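Search this guide Go

Home | Parts | Wiring | Simulator | Driving | Comments

Section 2: Trying the robot in the simulator before you build the base

I wrote my Flevora hallway robot guide for people working at a kitchen table or a shared bench like the one we have at Ronbridge, so I'll keep this part cheap. You don't need motors yet! Just a laptop and the Sisano room files.

1. Open the room file and let it load all the way. Mine takes a while (old laptop, lots of fan noise).

2. Set the start pose so the robot's camera faces the doorway, with the long blue wall on its left.

3. Run the camera check and compare your view with mine.

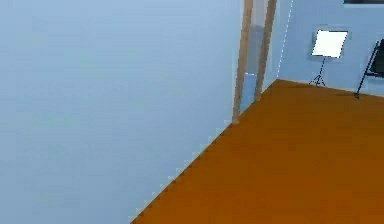
Fig. 4. Camera check: doorway ahead, small white-board stand to the right.

4. Find the seam where the blue wall meets the orange floor. That's the line I use for wall following, so drag the tracking marker onto it.

5. Set the step limit to 2,000 and press Run. For a first try I'd go with 500, just to see which way it wants to drift.

6. Save your settings under a new name. I overwrote the defaults twice and had to download everything again, grr.

Note: the stands have skinny legs, and a low-mounted range sensor can miss legs like that. I added a keep-out circle under each one.

CAUTION: Don't copy simulator speeds straight onto the real Imhof drive board. Put the base up on blocks with the wheels off the ground, and keep a hand on the power switch.

Next: Section 3, Mounting the drive board

Comments (3)

tapeandsolder: My marker keeps snapping to the door post. Any fix?

Author: Zoom in first, then drag it from the floor side. Worked for me!

bench_goblin: 2,000 steps took over an hour on my machine, so start with the short run.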